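Speaker notes: Comparing two controllers in a simulated apartment
Fares Chidiac, 9 October 2020

Slide 1. Say hi, thank Evangelia Kokkinos for building the test harness. Ask who has used Avel before (hands up). Keep this under a minute!

Slide 2. Let the pictures run, talk over them. One simulated apartment, several viewpoints.

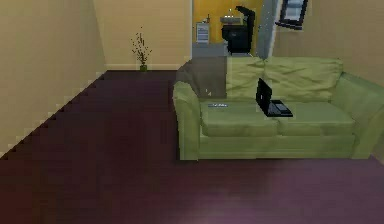
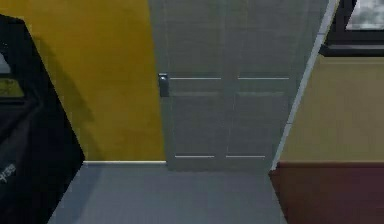
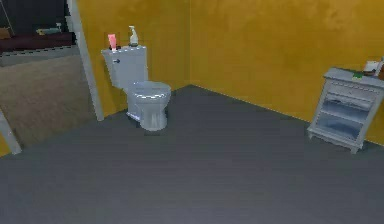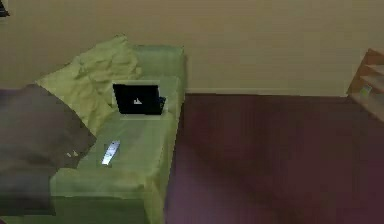

Slide 3. The two controllers. Quinlan plans a full path and then sticks with it. Zakberg replans at every step, and I love watching it work. Same start poses, same goals, same camera settings for both. We gave each one up to 2,000 steps per episode.

Slide 4. Doorways. My favorite part! Quinlan got stuck in 7 episodes, Zakberg in 3. Play the clip twice, the second time at half speed, and point out the moment where Zakberg backs up and takes the turn wider.

Slide 5. Camera height. Raising it helped both controllers find small things on seats, but they lost sight of low obstacles up close. Still puzzling over that one, so ask the room for ideas.

Slide 6. Next: the Milletier arm, in simulation first. Evangelia has the config files if anyone wants to try them tonight. Leave 8 minutes for questions.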